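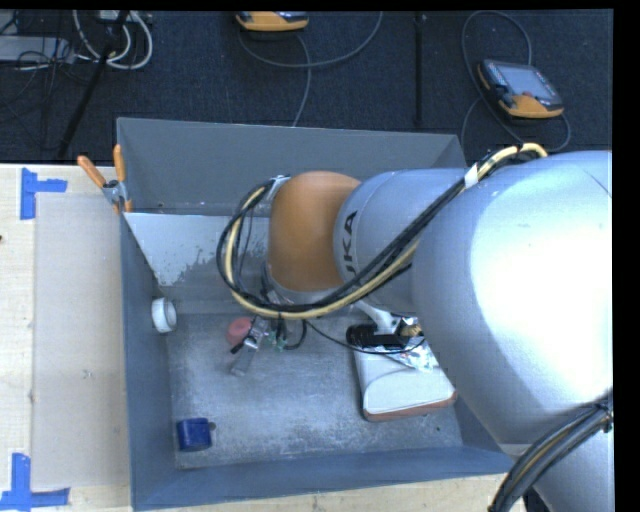
September 2, 2023

Bin contents, continued from Thursday's entry. Mixed small goods, Temden order, lot 159. Purpose of the session: settle the fill list for the gray-blue bin and stop changing it between runs. Kiran Tiwari has the sheet for the second lot and will copy this list once it is stable.

Bin. Same deep one as before, open top, kept on the wood table. Floor is scuffed metal with pale scratches and stains. I left it alone. Kiran asked whether we should repaint the sloped panel at the back, where the light coating has gone at the lower edge and the darker metal shows. My vote is no. The worn edge has been in every entry so far and repainting it now would make the older notes harder to compare.

Tape roll. White, stands on its edge against the left wall. Tried it flat first and did not like it: flat, the roll takes up a lot of floor and the other items ride up on it. On edge it needs something to lean on, so the wall position stays on the list. Write it down as "left wall, on edge, opening to the right" and nothing more elaborate.

Weights. Full fill list came to 2385 g on the bench scale, bin not included. Bin plus contents 3966 g by the same scale, which puts the bin at 1581 g. That is too light for the thing I carried over from the Bowen shelf. Suspect the scale was not zeroed after the tray came off. Treat the second figure as bad until it is repeated. The first I would keep, I did it twice.

Fill procedure as it stands:
1. Empty the bin completely. Do not top up from a partial fill.
2. Tape roll first, left wall.
3. Remaining items by the sheet, largest to smallest, lowered by hand and let go near the floor.
4. No shaking. If something lands on end, leave it.
5. Initial the sheet with the time.

Step 4 is new. On Thursday we shook the bin to level the contents and everything migrated to one corner - repeatable, but no use for our purpose. Five fills today without shaking gave a better spread. The tall walls keep the smaller pieces in without any care taken, so there is no case for the lid that Prornari quoted.

Floor behind the table still has equipment and cables across the carpet. It can wait until the Flurnville crates are out of the corridor, but anyone carrying a full bin should come around the front.

Open items:
- Re-zero scale, repeat bin plus contents.
- Ask Temden whether lot 159 can be reordered in the same sizes. If not, buy spares before November.
- Second tape roll for Kiran's sheet, same width. The ones in the supply drawer are narrower.
- Decide if scratches on the bin floor get recorded at the start of each lot. I lean toward yes, one line in the notebook.

Sheet for today is clipped inside the back cover.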